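Search this site Enter keywords Go

Nolby Guild Hall – Pre-Event Inspection Checklist: Robing Room and Main Stair
Print this page | E-mail this page
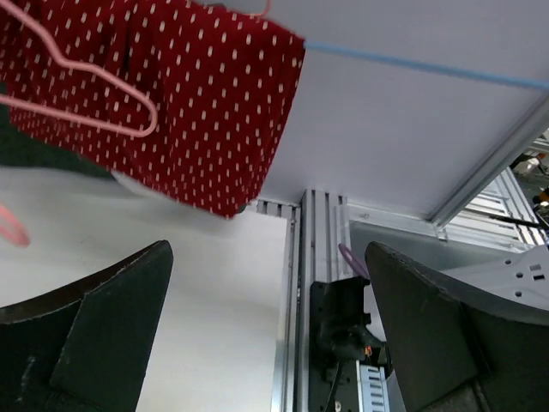
Complete before each ceremony or formal dinner. Mark OK, ACTION or N/A and add a comment where the result is ACTION. Completed sheets go to the Clerk's office by 4 p.m. on the day of the event.

Inspected by: Jad Awwad
Event: Installation dinner, May
Licensed capacity, hall floor: 67 seated

1. Robing room

1.1 Hanging rails fixed to wall, no movement under hand load – OK
1.2 Rails clear of heater by the marked distance – ACTION
Left rail has crept toward the heater again. Moved back. Floor marks are worn and need repainting.
1.3 Gowns and hoods clear of the floor – OK
1.4 Heater guard in place, thermostat set – OK
1.5 Exit door opens fully with the robing table in position – ACTION
Door meets the table at about 3 inches short of full travel. Table to go against the window wall for this event.

2. Main stair

2.1 Handrails secure, both sides – OK
2.2 Carpet rods seated – ACTION
Two rods loose on the upper flight. Refitted. The screws no longer bite and the holes should be plugged.
2.3 Emergency lighting tested on battery – OK
2.4 Procession route walked in gown length – OK
Beadle to carry the mace on the wall side going down.

3. Hall floor

3.1 Aisles at marked width after tables are set – OK
3.2 Banner poles footed and tied back – OK
Clesano pole bases in use. The older Peixoto bases are withdrawn until the clamps are replaced.
3.3 Candles on stable holders, clear of place cards – ACTION
Holders on the top table sit too close to the menu stands. Stewards told.
3.4 Extinguishers on brackets, pins and seals intact – OK
3.5 Temporary cables covered where they cross a walkway – OK
Sound desk feed rerouted behind the dais.

Open items carried forward: 1.2 floor marks, 2.2 screw holes. Zostlow to quote for both with the dais repair.

Contact the Clerk | Copyright Nolby Guild Hall | Back to top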